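Home | Diary | Parts list | About

June, evening

Today I finally put the two sets of fingers one against the other. Since I bought the second hand-held gripper I was postponing this, partly from laziness and partly because I was afraid that the Ostrowski pads are better and the money for the Clutham ones was wasted.

I did it in the bedroom. On a bench every gripper looks good, I think, and cloth on a bed is more difficult. The mattress gives way when you press, and the fingers go down into it before they close. My rule was simple: approach the cloth, close, lift, hold, put back, open. If the cloth slides out during the lift, it is a fail. I did 164 lifts in total, divided equally, and I wrote every result on paper first, as I don't trust myself with the spreadsheet when my hand is tired.
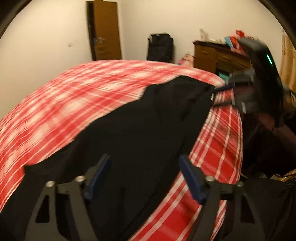
Navy pads, open, going in to the black cloth.

The Ostrowski set lost the cloth 6 times. The Clutham set lost it 2 times, which made me quite happy. But the Clutham pads have another bad habit, they like to take the bedsheet together with the cloth. I did not count this as a fail, because my rule did not mention it. Tomorrow I must decide if this is fair. Probably it is not.

The camera is also a question. The wide lens bends the far side of the bed very strongly, and when I turn my wrist quickly the check pattern of the sheet becomes only streaks. With the Wanness controller I can make the exposure shorter, but then the evening light is too weak and everything is grainy. I tried the setting 2000 and went back after a few lifts.

My wrist hurts now. The Flanance handle is thicker and maybe I should move the whole thing to it, but this means drilling new holes in the plates, and I have already drilled them wrong once.

Before sleep: charge the batteries, copy the files, make the bed again.

Recent entries
Drilling the plates, second attempt
Wanness controller: first evening
Why the towel test was too easy
Flanance handle arrived
Screws that come loose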